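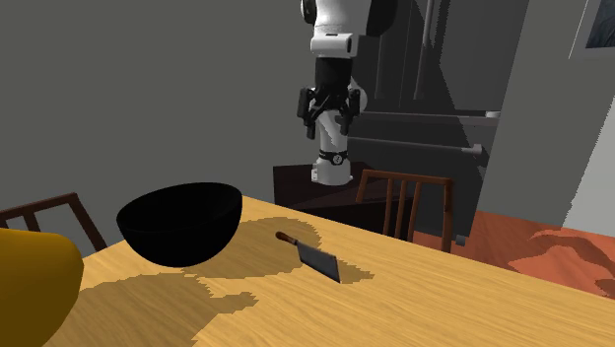
Rornevex abre em novembro centro de restauro de mobiliário e escola de ofícios da madeira em Arden

Novo espaço reúne oficina, salas de formação e arquivo técnico. Primeiro curso terá 18 vagas e duração de 40 semanas.

ARDEN, novembro — A Rornevex, empresa dedicada à conservação e ao fabrico de mobiliário doméstico, anuncia a abertura do Centro Clodach, unidade destinada ao restauro de mesas, cadeiras e armários e à formação profissional nos ofícios da madeira. O centro ocupa o antigo armazém da serração Navickas, na zona ribeirinha de Arden, edifício que se encontrava encerrado e que foi objeto de obras de reabilitação ao longo dos últimos 17 meses.

O Centro Clodach passa a concentrar a atividade de restauro da empresa, até agora repartida por duas oficinas arrendadas. O piso térreo recebe a receção de peças, a zona de desmontagem e a sala de acabamentos, esta última dotada de ventilação própria. No piso superior ficam as salas de aula, a biblioteca técnica e um arquivo de ferragens, moldes e amostras de folheado reunido pela Navickas durante a sua atividade e cedido pela família proprietária em regime de depósito.

«A procura por restauro de mobiliário de uso corrente tem crescido de forma constante, e chegam-nos todas as semanas pedidos que a estrutura anterior não permitia aceitar», afirma Olesia Savchuk, diretora-geral da Rornevex. «Referimo-nos sobretudo a mesas de jantar, aparadores e cadeiras que as famílias utilizam diariamente e que desejam continuar a utilizar. Raramente são peças de museu. Exigem, contudo, o mesmo conhecimento das madeiras, das colas e dos vernizes.»

Serviço de avaliação aberto ao público

A partir da abertura, os particulares poderão solicitar a avaliação presencial de peças no próprio centro, mediante marcação. A avaliação compreende a identificação da madeira, sempre que esta seja possível sem recolha de amostra, o exame das uniões e do acabamento e a entrega de um relatório escrito com proposta de intervenção. O relatório é válido por seis meses e não obriga à contratação do restauro.

As peças de grande dimensão, designadamente mesas extensíveis e armários que não possam ser desmontados pelo proprietário, poderão ser avaliadas no domicílio dentro dos limites do concelho. Fora desta área, a deslocação fica sujeita a orçamento.

A empresa manterá a política de intervenção mínima que aplica desde a fundação. Os elementos substituídos são devolvidos ao cliente, salvo indicação em contrário, e todas as colas utilizadas em uniões estruturais são reversíveis. Nos tampos de mesa, a Rornevex privilegia a limpeza e a regeneração do acabamento existente. A lixagem integral é proposta apenas quando a camada de verniz se encontre irrecuperável, e nunca em superfícies folheadas cuja espessura não possa ser confirmada — situação frequente em mobiliário já intervencionado.

Formação com componente de oficina

A escola de ofícios inicia atividade com o Curso de Conservação e Restauro de Mobiliário, de 40 semanas, dirigido a candidatos maiores de idade, com ou sem experiência anterior. As 18 vagas serão preenchidas após entrevista e prova prática de desenho. O programa inclui tecnologia das madeiras, ensamblagem, folheados, acabamentos tradicionais, empalhamento de assentos e noções de orçamentação.

A componente prática decorre na oficina do centro, sobre peças adquiridas para o efeito. Os formandos só participarão em trabalhos para clientes no último período do curso, sob supervisão direta de um mestre e com o consentimento escrito do proprietário da peça.

Tsung-han Lo, coordenador pedagógico do Centro Clodach, sublinha a importância atribuída ao trabalho em mesas. «Uma mesa de jantar reúne quase todas as dificuldades do ofício. Há um plano extenso que empena com as variações de humidade, há pernas sujeitas a esforço lateral e há um acabamento exposto ao calor dos pratos e à água. O formando que consegue devolver estabilidade a uma mesa antiga fica bem preparado para o restante programa», refere o responsável.

Estão previstas duas bolsas integrais por edição, atribuídas de acordo com o rendimento do agregado familiar. O regulamento encontra-se disponível na receção do centro e será enviado por correio a quem o solicite.

Reabilitação do edifício Navickas

A intervenção no antigo armazém conservou a estrutura original da cobertura e o portão de correr da fachada poente. O pavimento do piso térreo foi reforçado para suportar o peso das prensas, e as janelas do piso superior receberam caixilharia nova, com desenho idêntico ao anterior. A balança de pesagem de toros, localizada durante os trabalhos sob um estrado, foi limpa e permanecerá junto à entrada.

As obras foram financiadas integralmente por capitais próprios da Rornevex. O edifício mantém-se propriedade da família Navickas, com a qual foi celebrado um contrato de arrendamento de longa duração.

Horários e visitas

O Centro Clodach funcionará de segunda a sexta-feira, das 9h00 às 17h30, com interrupção para almoço. As entregas e levantamentos de mobiliário efetuam-se exclusivamente no período da manhã, pelo portão poente. Durante o mês de novembro realizam-se visitas guiadas à oficina e ao arquivo, gratuitas e sujeitas a inscrição prévia. Por razões de segurança, os menores de 12 anos deverão permanecer acompanhados durante todo o percurso.

Os clientes com peças atualmente em restauro nas anteriores oficinas serão contactados individualmente. Os prazos de entrega já acordados mantêm-se inalterados, e a transferência das peças não acarreta qualquer custo adicional.

Sobre a Rornevex

A Rornevex dedica-se à conservação, ao restauro e ao fabrico por encomenda de mobiliário em madeira. Com sede em Arden, presta serviços a particulares, hotéis e entidades públicas.

Contactos para a imprensa

Rornevex — Gabinete de Comunicação
Centro Clodach, antigo armazém Navickas, Arden
Pedidos de entrevista e de visita à oficina: receção do centro, dias úteis, das 9h00 às 12h30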